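首页 > 国际 > 书与工具 > 评测

《危机拨款追踪手册》试用:一本让人学会看脚注的工具书

最后更新:2020年5月13日 星期三

分享 72 评论 551

先说价格。这本手册连同配套的表格模板卖得不便宜,封面上印着“供记者、议员助理及关心公共事务的读者使用”,可见定价的人主要想到的是前两类,他们可以报销。我属于第三类,自掏腰包,所以下面的话难免带点情绪。

作者Ritva Rantala在外交预算这个行当里写了很多年简报,文风也像简报:没有比喻,没有笑话,每一段都像在等人盖章。全书讲的是一件事:当一个政府宣布“紧急拨出”一笔钱去应对境外的难民潮、洪水或者政变,这笔钱究竟从哪个账户出来,经过谁的手,什么时候才算真的花了。她用了一个虚拟色彩很淡的国家框架来讲解,叫Dratano基金,读到第三章我已经对它的年度结转规则了如指掌,比对我自己的公积金还熟。

手册最有用的是第二章,讲动词。“授权”“承诺”“划拨”“支付”,新闻稿里四个词混着用,读者以为是同一回事,她花了整整一章告诉你,从第一个词走到第四个词,中间可能隔着一届政府。我照着她的办法重读了去年八月存下的一批声明,发现当时让我颇为感动的几笔援助,至今还停在第二个词上。

配套模板是一份电子表格,号称能容纳1000条记录。我录了200条,用了三个晚上。表格本身设计得规矩,日期、来源、用途、附加条件各占一栏,颜色也克制。问题出在“附加条件”这一栏,字数上限定得太小,而外交部门写附加条件的时候从来不替表格着想。我只好一律填“见原文”,填到后来整栏都是“见原文”,看上去很有学问。
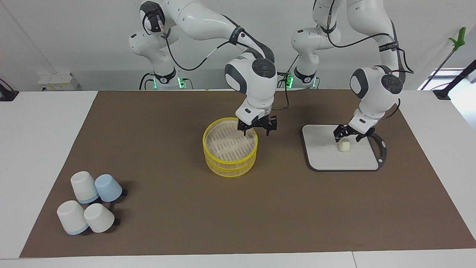
另一个毛病是汇率。模板默认按宣布当天的汇率换算,一旦款项分期支付,总数就对不上。书里对此有一条脚注,说“使用者应自行判断”。我判断了一个周末,最后另开了一张表,把每一期单列出来,总算平了。Rantala女士如果出第二版,希望能把这条脚注升格为正文,哪怕只升半页。

附录收了一篇Nicanor Mateos的文章,写他在Sarmiento旁听拨款听证的经历,是全书唯一有人味的部分。他记下了委员们提问的顺序、谁中途出去接电话、谁把“流离失所者”和“移民”念混了三次而没有人纠正。文章没有得出什么结论,听证会好像也没有。我读完去翻了版权页,想看看他有没有写过别的,结果只找到出版社Prarnside的一个传真号码。

装帧方面,纸很好,厚实,适合做笔记。索引则很随意,“紧急”一词列了长长一串页码,“监督”只有一处,翻过去是空白页。我愿意相信这是排版失误。

和市面上另一本同类书,也就是Feltley那本蓝皮的入门读物相比,Rantala这本更难啃,也更扎实。Feltley的书图表漂亮,一个下午能读完,读完觉得世界上的钱都流向了该去的地方。Rantala这本要读一个月,读的过程中会养成一个不太讨人喜欢的习惯:饭桌上听见别人说“他们拨了好大一笔钱”,忍不住要问一句,是授权还是支付。我家里人已经不在吃饭时开新闻了。

适合谁买:需要跟踪对外援助的编辑,写论文的学生,以及对政府声明怀有长期而温和的怀疑的人。不适合:想快速了解某一场危机来龙去脉的读者,书里几乎不谈危机本身,只谈钱。

评分的话,正文四星,模板两星半,脚注五星。模板可以不买,单买手册能省下将近一半,书店页面把这个选项藏在最底下,要点开“其他版本”才看得到。

分享 | 收藏 | 打印

上一篇 | 下一篇 | 返回国际频道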